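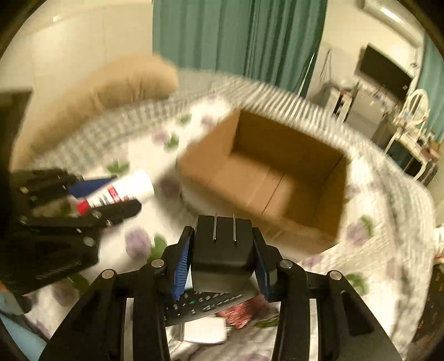 People who put off small jobs are no lazier than anyone else, according to a study published this month by the Bensaid Centre for Everyday Psychology, though they are a good deal harder on themselves about it. The centre's researchers followed 3127 adults through an ordinary autumn and asked them, at unhelpful moments, what they were supposed to be doing instead. The answers were seldom grand. Tax returns and wills came up less often than expected; far more common was the sort of chore where a tube is held above the bed, the open box it ought to go in is within easy reach, and the whole business could be over in the time it takes to feel bad about it.

"We went in looking for the big avoided tasks," said Shewit Tufa, who led the study. "What we got was a great many unreturned library books and a surprising amount of guilt about a drawer."

Participants filled in the Voleck Self-Reproach Scale, a questionnaire scored from 0 to 100, at the beginning and end of the project. In between they kept a short evening diary of jobs done, jobs dodged and how they felt about each. Those who scored highest for self-reproach did not dodge more jobs than their easier-going neighbours. They did, however, go on thinking about the dodged ones for longer, and were more likely to report a poor night's sleep afterwards.

The link with low mood was strongest in people who combined high self-reproach with a strong liking for order. A liking for order by itself did no harm that the team could find. Some of its owners were positively cheerful, and several enclosed photographs of their airing cupboards, which had not been requested.

Yareli Jaramillo, who designed the diary, warned against reading too much into the results. Everyone was reporting on their own behaviour, and the study cannot say whether harsh self-judgement lowers mood or the other way about.

"It may well run in both directions," she said. "It's also possible that keeping a diary of everything you haven't done is a bit lowering. We did think of that, but by then we had printed 3000 of them."

A smaller follow-up is under way in Costulwood, where residents are trying out a 3-minute exercise before bed. They write down one unfinished job, note what it would really cost to leave it until tomorrow, and close the notebook. No results are available yet. Early comments from those taking part range from "quite soothing" to "I forgot to do it", and the second group will be analysed with particular interest.

The full paper and a plain-language summary can be had on request from the centre's office at Wastness, as can the diary – there are plenty left. An open evening for the public will be held there on Thursday at 7 pm, with tea. Latecomers will be let in without comment.

Media enquiries: Press Office, Bensaid Centre for Everyday Psychology, Wastness. Interviews with Shewit Tufa and Yareli Jaramillo can be arranged, preferably in the mornings.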